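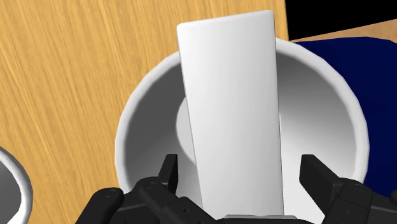

Small hatchbacks should come with a spare wheel again. My last one had a can of sealant under the trunk floor, and when a tire split on a Thursday night outside Mandik, the can was useless. The tow was 70 miles.

Frans Kramer, who sold me the car, told me most buyers never ask. I believe him. They don't ask about the jack either, and they would still be annoyed to find it missing.

A space-saver wheel takes up a bit of trunk. I would give up that room on any car I plan to drive after dark.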